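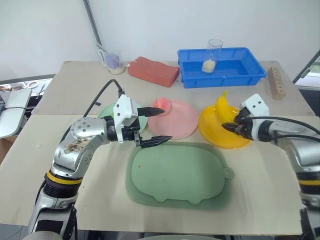
Page last changed 21st February

I've been around horses long enough to have opinions about how people buy them, and the one I get the most grief for is this: I think we should stop buying young horses for beginners. I know, I know. Everybody loves the picture of a kid and a colt growing up together. I love it too! I just don't want to be standing at the fence when it goes wrong.

Last October a family down the road asked me to help them look. They had a budget, a nervous ten-year-old and a tablet full of sale ads. Every horse they'd marked was a three-year-old with a shiny coat and a long tail. I talked them into driving out to see a gelding named Zestum instead, who was old enough to vote, had a sway in his back and looked like he'd slept in a ditch (he probably had). He'd been used on a pack string, then for lessons, then for moving cows, and there wasn't much left in the world that could impress him.

The girl got on. A plastic feed sack blew across the pen and went right under his belly. Zestum flicked one ear and sighed. 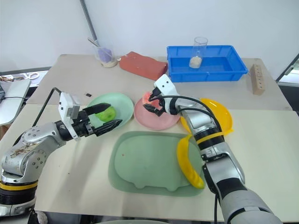
So they bought him, and they caught some flak for it. Her uncle wanted to know why anyone would pay good money for a horse with maybe five years of riding left. Well, what's a kid going to learn in those five years? She'll learn to pick up a foot, to cinch up and then check it again, to sit a trot without hanging on his mouth. A green horse would've spent that same time teaching her to be scared, and I've seen plenty of riders who never got over it.

The man who taught me, Siamak Arabzadeh, had 37 acres and a mare called Girora that he put every beginner on, me included. She stood in the gateway if you kicked too hard and walked off if you asked right. I must have sat in that gateway for 30 minutes my first day, red in the face, while Siamak drank his coffee and didn't say one word. I was so mad! I also quit kicking.

Now, old horses do cost you. Zestum needs his feed soaked, and his teeth want looking at more often than a young horse's would. The vet came out for his hocks and the bill was $390, and the girl's dad called me up to grumble. Fair enough. I told him I'd spent more than that on a single trip to the emergency room, courtesy of a pretty little filly I had no business owning.

I'm not against young horses. I've got 2 of them out back right now and they make me laugh every morning. But I had a lot of years in the saddle before I started my first one, and I still call for help when I get stuck.

If you're shopping this spring, go look at the one with the gray around his eyes. Take the kid along, and bring a feed sack.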